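FOR IMMEDIATE RELEASE
Monday, November 3, 2025

Woltberg Family Center Asks Whether Weekly Date Night Deserves Its Reputation

ALVARADO – The Woltberg Family Center today released "Home by Nine," a short report that takes a hard look at one of the most repeated pieces of marriage advice: go out together once a week, no matter what. The center heard from 265 married couples between April and the end of summer. Their answers do not make a strong case for the rule.

Of those couples, 117 said they had tried a weekly date night and dropped it within a year. The usual reasons were money, babysitters and being tired. Most of the couples who dropped it rated their marriage as happy, or happier than when they began.

"I was told at my own wedding that this would keep us together," said Irfan Lubis, who wrote the report. "I have asked a lot of people since then where the advice comes from. I get a shrug, or I get a sales pitch."
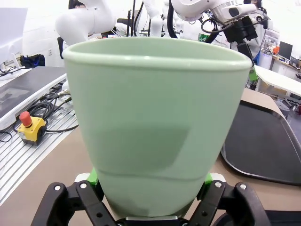 The sales pitch has been getting louder. Couples now have a choice of apps, card decks and boxed evenings that promise to bring back the spark, often by monthly subscription. The center read the advertising for a number of these and found plenty of happy quotes but very little about couples who signed up and quit. Lubis says that is the group he would most like to hear from.

The report is careful about its own limits, too. The couples chose to take part, and people in serious trouble may not care to fill out a form about it. The answers cannot show that skipping date night makes anyone happier. They can't show that keeping it does, either, and the report says so on its first page.

Asked what they would miss most if it stopped, couples tended to name small things at home. Several mentioned doing the dishes together. One husband, married 31 years, wrote that he and his wife had not been to a restaurant alone since their second child was born and that he "had not noticed until this form came."

Nerys Jarman, who leads the center's evening classes for couples, does not agree with all of it. "Some people really do need to get out of the house," she said. "I would hate for a husband to wave this report around as his excuse for staying on the couch."
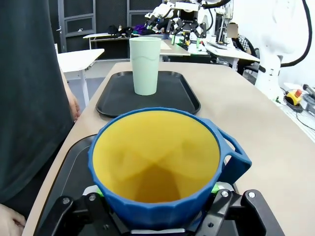

A blue mug with a yellow interior.

The center is not offering a rule of its own. Jarman and Lubis will take opposite sides at a free public talk in Alvarado later this month, with time for questions from married couples, engaged couples and anyone who has been handed this advice by an aunt. Child care will be provided – the report's own findings made that hard to leave out.

"Home by Nine" is free. The center has printed 500 copies, which can be picked up at the front desk during opening hours or requested by mail.

About the Woltberg Family Center
The Woltberg Family Center offers classes and talks on marriage, parenting and caring for older relatives. It does not sell or endorse products for couples.

Media contact: Karla Quintero, Woltberg Family Center

###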